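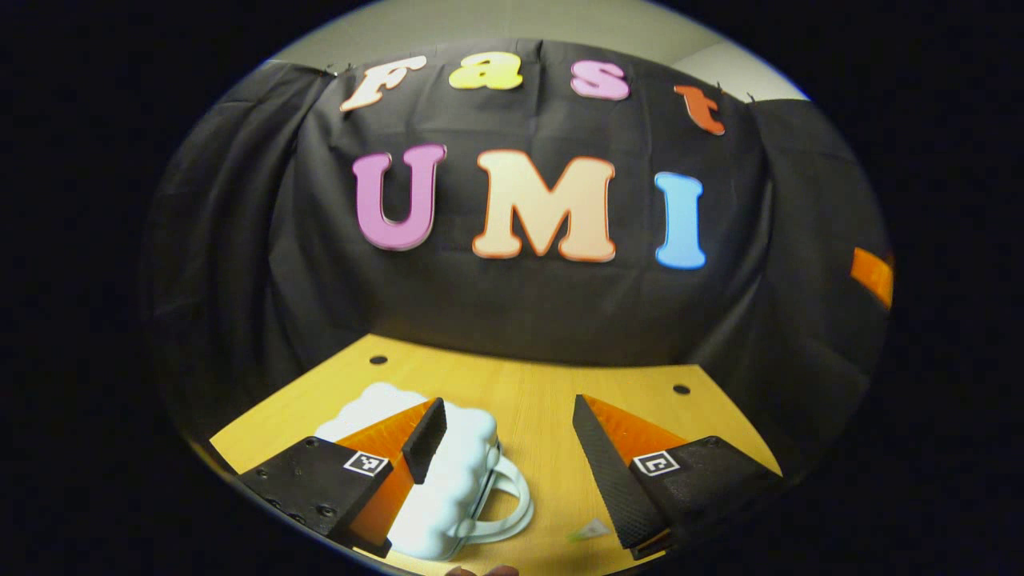
When a Gripper Gets the Gap Wrong

A robot has no feeling in its fingers unless someone builds it in. Many grippers have to work out where their fingers are in another way. One way is to look.

The gripper at the top of the page has two orange fingers with black pads on the inside. A small black-and-white square is fixed on each side, below the finger. These squares are called markers. The camera sees both markers, and a computer measures how far apart they are. From that distance it works out the gap between the pads. Wide apart means open. Close together means closed.

The mug between the fingers is a hard test. Its sides are puffy and bumpy, so the pads touch it at only a few points. The surface is glossy as well. If the computer has the wrong number for the gap, the mug can slip or get squeezed too hard.

What went wrong

In October, the Prakside workshop had a fault with a robot arm called Drosano. The arm had been taught to pick up cups using recordings made with a hand-held gripper. A person held the gripper, picked up a cup, and put it down again. There were 2586 recordings.

In 100 of them, one marker had a smear of glue on it. The camera could not read the smeared marker, so the computer had no new measurement. It kept the last number it had, which was "open." The fingers were closing on the cup, but the recording said they were still apart.

Drosano learned from all the recordings, good and bad. On some tries it closed its fingers late — after the arm had already begun to lift. Three cups fell. One broke on the floor. The safety rule was that people stay behind the yellow line while the arm is moving, and no one was hurt.

How it was found

Shahram Shirazi, an engineer at the workshop, first checked the motor. It worked. Then he played the recordings slowly and compared each picture with the number saved beside it. In the bad ones, the fingers moved and the number did not.

The fix had two parts. The markers were cleaned and covered with clear, dull tape. The program was also changed so that a missing marker is saved as "unknown" and the recording is set aside for a person to check.

Words to know

Gripper: the part of a robot that holds things.
Marker: a printed pattern that a computer can find in a picture.
Fault: a part or a step that does not work as it should.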